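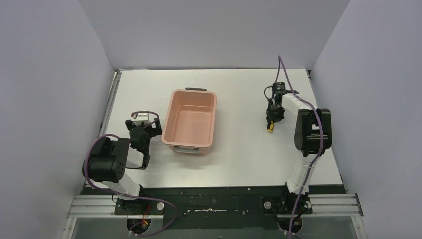

The two-arm cell at Briswood, with the pink bin in its usual spot on the left.

I promised everyone a gallery once the second arm was bolted down, so welcome to the very short first installment! I'm Chia-jung Hsu, I do the buying for our little automation corner, and most of what I know I learned by forgetting to order something.

The quote from Wedberg for the frame, side panels and tabletop came in at $2,895. I'd budgeted $3,000, felt terribly clever for one afternoon, and then remembered cable management (there wasn't any in the quote). If you're planning a pair of arms, look at how much slack those purple cables want, loops and all, and put a line in your spreadsheet for it before you sign anything.

Ignacio Fitzsimmons talked me into pale panels on three sides and I'm glad he did. Mak had a cheaper set at $2,356, but it came without the back panel, and adding one later meant a second delivery charge and a longer wait. No thanks!

Bins and small tools get $100 of their own in my sheet. Plain plastic bins with handles are fine for us, and I'd buy two of any color you like, as the shop always seems to drop the good one. Li-hua Yang wants a few more hand tools with bright tips like the yellow one under the right gripper, so those are on the November order.

Still undecided: spare grippers. Tusodton sells them singly or as a pair, and Botond Tóth and I have been going back and forth over which to get. I'll add more pictures when the next boxes arrive.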